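Magyar Street Metals Studio
Progress report to the Pastau Fund, second period

We are halfway through the grant and the casting bench is running, which is the news we most wanted to send you. When we wrote last time the burnout kiln was still in its crate and the class list had four names on it. The kiln has now been fired every Saturday since the start of the term, and the list has been full twice over.

Casting

The plan in our application was to teach silver casting the slow way first – melting scrap and grain in a crucible, pouring into an open iron mold, then rolling and hammering the result into something a person could wear. We stuck to it. Every student pours a small bar in the first session, and every student gets it wrong in some way the first time. Cold molds were the main trouble. The silver chills as it touches the iron and you get a bar with folds along the side, and those folds open into cracks the moment it goes through the mill. We now warm the molds on a hot plate before anyone lights a torch, and the bars coming out are so much better that two of the evening students have gone on to make full cuffs from their own metal.

Cuttlefish casting went better than we dared hope. It is cheap, it smells terrible, and people love it. The ripple pattern the bone leaves on the metal is different each time, and we've had rings, buttons and a very handsome belt tip out of it. We would like to make it a regular part of the beginner term.

Lost wax is behind schedule. We had three bad burnouts in a row, all with pitted surfaces, and spent longer than we should have blaming the investment powder. The fault was in our ramp: we were climbing too fast in the first hours, while the flasks were still giving off steam. The new schedule adds a long hold at the low end. The last two firings came out clean, with sharp detail even on the thin bezels, and we are happy to teach from it now.

Equipment

The rolling mill came from Brivby, secondhand, and needed new bearings and a good deal of scrubbing. It rolls flat across the full width. We also bought the vacuum table, a second annealing pan, and a set of ring mandrels to replace the dented ones. The mill came in under the quote, and we put the $380 we saved toward fine silver grain so that beginners don't have to buy their own for the first pour.

The Pruna ventilation hood is in and working, but the ducting on the pickle side still needs a proper bracket. Until that is done we run the pickle pot with the window open and keep the soldering stations at the other end of the room.

Spending to the end of this period comes to $3065 against the equipment line. Consumables are a little ahead of budget, nearly all of it saw blades and flux. Beginners break blades! We have started buying the heavier size for first-term students and the breakage has dropped a lot.

Classes and open bench

The grant paid for 30 places this term and all of them were taken. The stone-setting course was the quickest to fill, and the waiting list for it is long enough that we want to run it again in May if the bench time can be found. Open bench has been busier in the evenings than we expected and very quiet in the mornings, so we plan to move one of the morning slots to 6 p.m.

The students' work is getting bold. We've seen a hinged locket with a hidden catch, a hollow-form ring sawn and resoldered until it finally closed without a gap, and a run of stamped earrings made with punches the student cut and hardened herself. The stamp-making grew out of a single question at open bench and was never in our plan, but we'd love to build a short course on it – tool steel is cheap and the skills carry straight over to chasing.

Next period

We will finish the ducting, run lost wax as a full six-week course, and write up the burnout schedule as a handout to keep by the kiln. We would also like to move what is left in the travel line into silver grain, and would be glad of your approval for that before the next order goes in.

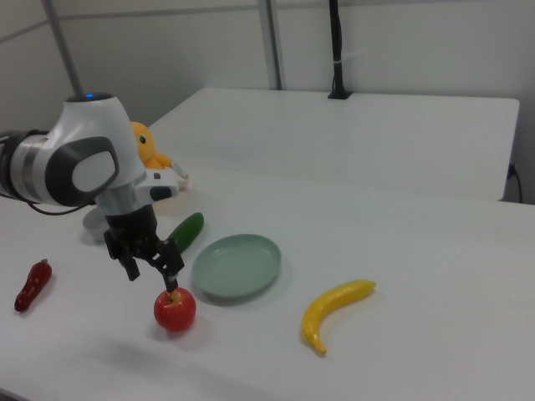
Pastau Fund replied that the move from travel to silver grain is fine with us, provided it shows as its own line in the final accounts, and asked whether the burnout handout could be shared with the other studios once it has been through a few more firings.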